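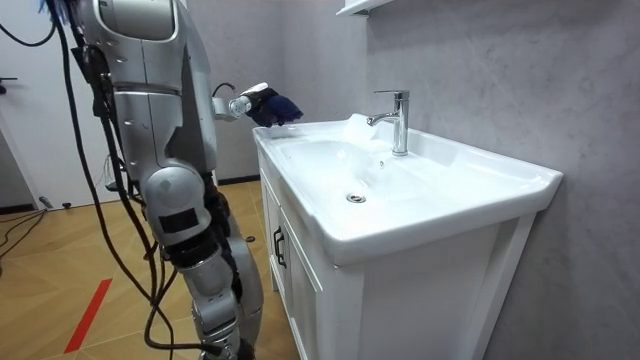
Attachment 1: Halau washbasin with faucet, side view

Ticket 241
Product: Halau vanity with one-piece ceramic top
Subject: Gray film and streaks on the flat rim come back after every cleaning
Opened by: Spyros Ionescu
Status: Solved

Good morning,

I write about the vanity that we bought from Softić in March. The top is white ceramic, basin and rim in one piece, and we are very satisfied with it except for one problem. On the wide flat rim there comes a thin film which I cannot remove. I can feel it with a finger more than I can see it. When I look straight from above, the rim is clean. When I bend down and look along it toward the lamp, I see long curved streaks in the same direction as I wipe.

The inside of the basin does not have this, only the rim. It is worst on the left of the faucet, where the soap dish used to stand, and along the front edge where we put our hands.

What I have done until now:

First I washed it with warm water and dish soap and dried with a kitchen towel. Streaks the same evening.

Then I used the Zurnitz bathroom spray, as it is written on the bottle: spray, wait, wipe. It was shiny for one day. After that the film was a little stronger than before, at least this was my impression.

Then I used the same spray but I left it 20 minutes, thinking that it needs more time. This was probably a mistake. The rim became sticky at the front.

On Friday I removed the soap dish completely, so that no more soap can go there. No change.

I have not used any scratching sponge or powder, because the paper that came with the vanity forbids it. My question is whether the glaze is already damaged, and if not, with what I should clean it. I would also like to know if the chrome parts (the faucet, the drain, the ring of the overflow) can be cleaned with the same thing.

With kind regards,
Spyros Ionescu

Reply from Revusero Support

Thank you for the clear description. A damaged glaze feels rough or it keeps a dark line from a pencil. Please draw a very short pencil line on the rim at the place that bothers you, and wipe it with a damp finger. If the line goes away, the glaze is fine and what you have is residue. Please tell us also what cloth you use and how you wash it.

Spyros Ionescu

I made the pencil test in three places: left of the faucet, at the front edge and in the right corner. The line went away each time, at the front only when I rubbed a second time. So I understand the glaze is good.

About the cloth: I use soft dark blue cloths, from a pack. We wash them in the machine together with the towels, at 40 degrees. My wife puts fabric softener in this wash. I did not think about it before you asked, but I mention it now.

I start usually at the left side of the rim, go behind the faucet, then along the right side and the front, and at the end the basin. One cloth for everything. I attach one more view of the vanity, taken from above, with the cloth on the left part of the rim.

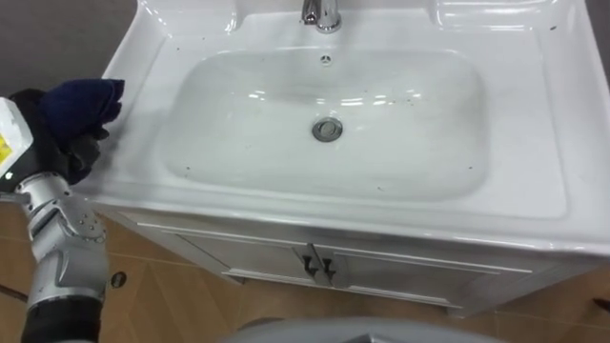

Biljana Nedeljković wrote: Fabric softener is very likely the answer. I had the same film on a shower tray and looked for the reason in the spray for weeks. The softener stays in the fibers, the cloth does not take up water well any more, and it leaves a little grease on whatever you wipe. A glossy surface shows it more than a matt one. Put a drop of water on the dry cloth. If the drop sits on top and does not go in, wash all your cloths two times without softener or begin with a new one. And for the rim, before anything else, take off the old layer with warm water and plain vinegar, 300 ml water and one spoon of vinegar is enough. Keep the vinegar away from the faucet and the chrome rings, or wipe them with clear water immediately.

Spyros Ionescu

Dear Biljana, thank you. The drop sat on the cloth like on an umbrella. I waited one minute and it was still there.

I did as you wrote, with one change, that I took two cloths:

1. Two new cloths, washed once without softener and dried in the air.
2. Vinegar water on the first cloth, not directly on the ceramic. Rim only, in parts of the length of my hand.
3. Clear water over the whole top, also behind the faucet, where I found that some old spray had dried in the corner between the faucet foot and the ceramic. This I loosened with a cotton stick.
4. Second cloth, dry, over the rim and after that over the faucet, the drain and the overflow ring.

For point 2 I needed to repeat the front edge. The sticky place from my 20 minutes experiment was gone only after the second time.

It is now five days. I look along the rim every evening toward the lamp and there are no streaks. Left of the faucet there were some water drops this morning, but they wipe away and leave nothing.

Two small questions remain. Can I continue with the Zurnitz spray once a week? And is it needed to put some wax or protection on the ceramic? A neighbor recommends it.

Reply from Revusero Support

The spray can be used once a week. Please rinse with clear water afterward and do not leave it longer than the bottle says. Wax is not needed on glazed ceramic, and it would give you a similar film again. For every day, clear water and a dry cloth.

May we close the ticket?

Spyros Ionescu

Yes, please close it. The softener is now only for the towels, and the blue cloths have their own small wash on 60 degrees.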